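Subject: Re: [cell-planning] Second arm for Osar, and the simulation seats

I've read the Bullidach quote twice now and I still can't find what we'd be paying for in the second half of it. Comments inline, then a counterproposal at the bottom.

> Elmarie Chauke wrote:
>
> Hi all,
>
> The Bullidach quote is in. For the Osar cell they propose the arm and the parallel gripper now, plus a one-year simulation package so we can develop the picking jobs before the hardware lands. The package is $1,159 per seat per month and they suggest four seats. They say a team our size would normally save 54 days of commissioning by working in simulation first.

Normally compared with what? I asked Jacobs for the numbers from the first cell, and we didn't spend 54 days commissioning it in total. You can't save days you were never going to use. If Bullidach has a customer with our part mix who really did save that much, I'd like a phone number. A slide won't do it for me.

Four seats at that rate comes to $55,632 for the year. We have two people who would ever open the program, and one of them is half on Staden until the line move is finished.

> They're also offering the asset library, with textured surfaces and a set of small graspable objects, so we wouldn't have to model everything ourselves. The license covers 500 objects.

We handle castings, two sizes of bracket and the bagged fasteners. I went through the object list and found three things that look anything like our parts. The rest is household stuff and flat printed shapes. I'm sure it's useful to somebody. I don't see why it's a line item for us, and I'd want it struck out even if we keep everything else.

> Staden would like to move on this before the end of March, because the bundle price goes away after that.

The bundle price went away last time too. Then it came back with a different name.

> I know there are doubts about the simulation side, but the trial has been running and the team is getting through the grasp tasks. Could everybody send objections before I write up the request?

Okay, objections. I do believe people are working in it. I've used the trial myself on and off, and for checking reach and catching dumb collisions it's fine. I would pay something for that. My problem is with the step from "it works on the screen" to "we can cut the commissioning budget," which is what the draft request does on its second page. It takes 600 hours out of integration labor and gives no backup for the number at all. If those hours turn out to be needed, they come out of maintenance, and maintenance is already short.

There's also the view question. Jacobs wants to order the gripper-side camera on the strength of what he sees in the simulator. Take a look at the kind of thing we're working with.
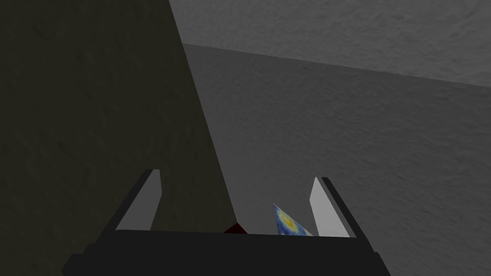
*Trial package, gripper view: jaws open, a dark red object and a blue and yellow painted piece between the fingers.*

Both objects are partly hidden behind the gripper body. From this angle I can see a low red tip and a triangle of the painted one, and I couldn't tell you how far down either goes. The pale pads show up nicely. The thing we want to pick, not so much. I'm not saying the camera is wrong for us, only that I wouldn't sign for one until somebody has tried a few mounting angles with our own bracket modeled in. That's a job for one seat and one patient person.

What I'd support:

- Arm and gripper as quoted, with the gripper on a return clause if Bullidach will write one.
- One simulation seat, month to month, reviewed after the third month.
- No asset library.
- Camera held until we have views of our own parts, from more than one angle.
- Integration hours left where they were in last year's plan. If we come in under, great, give them back.

One seat for three months is $3,477, and we can cover that from the tooling line without a separate request.

Elmarie, two things I need before I could change my mind on the bigger package. First, does the yearly price include support, or is that the extra page at the back with no figure on it? Second, who owns the models we build if we stop paying? The trial terms are vague on that and I'd hate to find out our bracket is stuck in a format only they can open.

I can be on a call any morning before 10. If Staden needs a yes or no sooner than that, mine is a no on the package and a yes on the arm.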